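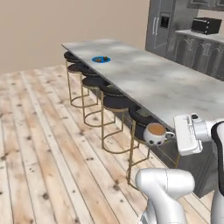
Unit 7: Assessing a Simulated Kitchen Package

Purpose of this handout

This unit deals with the Nement kitchen package, a set of simulated rooms and objects sold by Zidier for use in teaching and testing robot arms. Students will judge whether the package is fit for the tasks listed in the module guide and will write a short report. No laboratory time is needed, as all work is carried out in simulation.

The handout should be read together with the notes on grasping from Unit 5. Students who missed that unit are advised to read those notes first.

What is on offer

Zidier supplies the package in two editions. The teaching edition, named Reta, contains 300 kitchen layouts and a fixed set of household objects. The full edition, named Cao, contains 2,917 layouts and allows the user to add objects of their own. The department holds a licence for Reta only. Statements in the supplier's literature that refer to Cao should not be repeated in a report on Reta.

Both editions are delivered with a viewer, a task editor and a log reader. The yearly charge for Reta is 639 pounds per teaching room, whatever the number of students enrolled.

The sample task

The sample task involves a filled mug and a kitchen island with a marble top. The arm is white, with a parallel gripper, and the view is taken from behind it. Bar stools stand along the near side of the island, so the path of the arm must be checked against the seats as well as against the edge of the countertop.

A filled mug is a harder object than an empty one -- the arm must limit tilt as well as avoid contact. Students should find out how the package treats the liquid. In some simulators a drink is a painted surface that moves with the cup, and a run may be logged as a success when a real cup would have spilled. The supplier's manual is brief on this point, and a direct test is expected.

Points to be covered in the report

1. Grip. State where the fingers meet the mug and whether the handle is used. Repeat the run with the mug turned so that the handle faces another way.

2. Clearance. Record the smallest distance between any part of the arm and the island or stools. The elbow should be included, as it is often left out of student reports.

3. Release. Say what the package counts as a completed placement. The default setting accepts a mug that is still touched by one finger.

4. Surfaces. Pale stone and a glossy white cup offer little contrast. Comment on whether this affects any method that relies on the camera view alone.

5. Cost and support. Compare the charge with the use the department is likely to make of the package over one year.

Submission

Reports should not exceed four pages, excluding logs. They are to be handed in through the module page by 4 p.m. on the closing date shown there. Log files must be attached in the form produced by the log reader -- edited logs will be returned unmarked. Marks for the unit will be released in November.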